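Learning Center > Kids > Science > Materials

Last updated: November

What Are Things Made Of?

Every object is made of one or more materials. Metal, wood, plastic and cloth are all materials. People choose a material for the way it behaves. 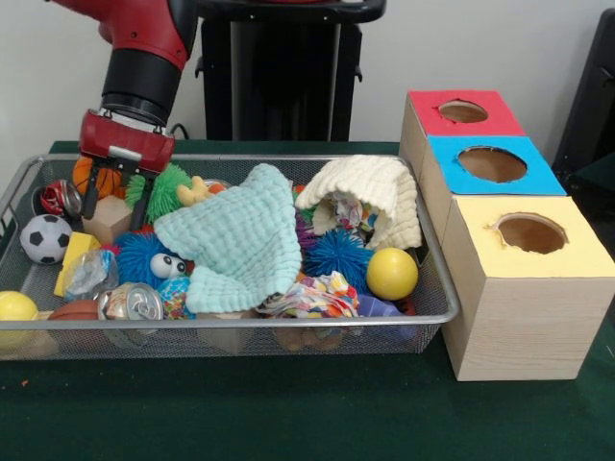 A crushed soda can, a wooden block and small balls.

Metal can be strong, but a thin sheet of it bends easily. Most soda cans are made of aluminum, a light metal that can be melted and used again. Pure water boils at 100 degrees Celsius at sea level. Aluminum needs far more heat to melt.

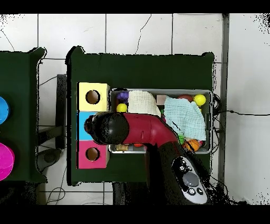

Cloth is made from threads. The threads may be woven or knitted, and the pattern changes how the cloth feels. The mint-blue cloth has a waffle texture. Small hollows like these help a towel soak up water.

Related
Why Do Magnets Stick?
Float or Sink: 7 Things to Try
Where Does Paper Come From?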